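Carpet tile

Carpet tile – also called modular carpet – is floor covering made in separate squares and laid edge to edge, instead of off a roll. Common in offices, schools, airports. Less so in homes.

History

Early tiles were stiff felt, sold for stairs and hallways. The Drullbridge mill, run by Abílio Guerreiro, made a flecked square called Drallen in 17 colors. Sold poorly at first. Later picked up by libraries, who liked that one stained square could be swaped out.

Construction

Three layers as a rule: face yarn, primary backing, heavy secondary backing. Yarn is mostly nylon, sometimes polypropylene or wool. Loop pile wears longest – cut pile feels softer but shows traffic sooner.

Laying

Starts from the middle of the room. Arrows on the back give pile direction. Quarter turn lays each tile at 90 degrees to the next; monolithic lays them all one way. Brick and ashlar patterns are also used.
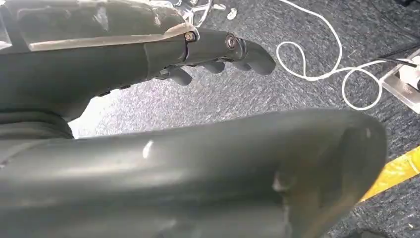
Flecked and heathered yarns hide seams and dirt better than solid colors, so most commercial ranges have them. Bellamy lists 61 shades, 38 of them flecked. Leanne Tindall's handbook for fitters advises mixing tiles from several boxes, as dye lots vary alot.

Upkeep

Vacuuming, spot cleaning, spare tiles kept from the same batch.

See also: Underlay, Broadloom, Tufting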